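Support ticket: Hebden shirt giveaway - entry form rejecting valid entries
Opened: January 31, 2023
Status: Waiting on Elel
Area: Website / competitions

Hello again, and thank you for picking this up so quickly. I look after the website for Grirkthorpe, and we have a competition running for a home shirt signed by the whole Hebden women's squad. It's one simple question, a name, an email, and a box where people tell us which local club they play for or follow. The form is built in Elel and the entries are supposed to drop into our Zirkance mailing list so we can write to everyone when the draw is done.

Since this morning we've been hearing from supporters who press Submit and get "Please complete all fields" in red, even though every field is filled in. I had 11 emails when I sat down, and one very patient grandmother had tried seven times on her grandson's behalf. She sent a screenshot and she hadn't missed a thing, bless her.

What I've tried so far:

Cleared the cache on the site and in my own browser. No change.

Filled in the form myself on the office desktop. It went through the first time, which was a bit maddening.

Filled it in on my phone. Rejected, same red message. Turned the phone sideways and it was still rejected, but I noticed a sliver of a gray box under the club question that I don't remember adding.
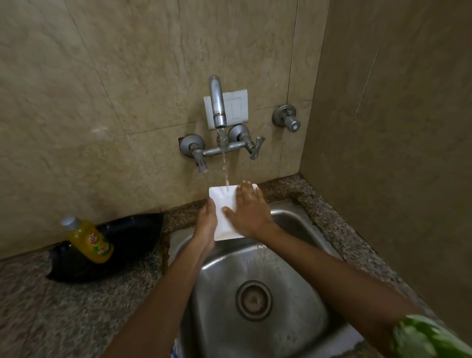

Opened the form in the Elel editor and went through the fields one at a time. There is an "Age group" dropdown sitting under the club question, marked as required and set to "hide on small screens." I think it came across when I copied the form from our fall five-a-side signup. On a desktop it shows up with "Adult" already chosen, so it passes. On a phone it's hidden and blank, and the form won't let anyone by.

Unticked "required" and saved. Phone entry accepted! I was very pleased with myself for a few minutes.

Then I looked in Zirkance and my phone entry wasn't there. The desktop one from earlier was. I sent two more from the phone, with different email addresses, and those are missing as well. All three are in the Elel entries page, so they aren't lost, they just aren't being passed along.

Deleted the dropdown altogether and tried again. Now nothing reaches Zirkance from either device, and the connection page says "Field map out of date." There's a Rebuild button, but the note next to it says existing entries may be sent a second time, and I didn't want to press that without asking.

So my questions, if you don't mind:

Is it safe to rebuild the map while the form is live, or should I close it first?

Will supporters already on the list get a second welcome email? We have 2000 entries so far and I'd hate to pester them all.

Can the missing ones be pushed over by hand afterward?

The competition closes at noon on February 12, so we have a little breathing room - but I'd love to have it tidy before we mention it again in the match program. I've left the form open for now and put a line on the page asking anyone who had trouble on a phone to try once more.

Update, later the same day: still accepting entries on both phone and desktop, still nothing new in Zirkance. I haven't touched Rebuild.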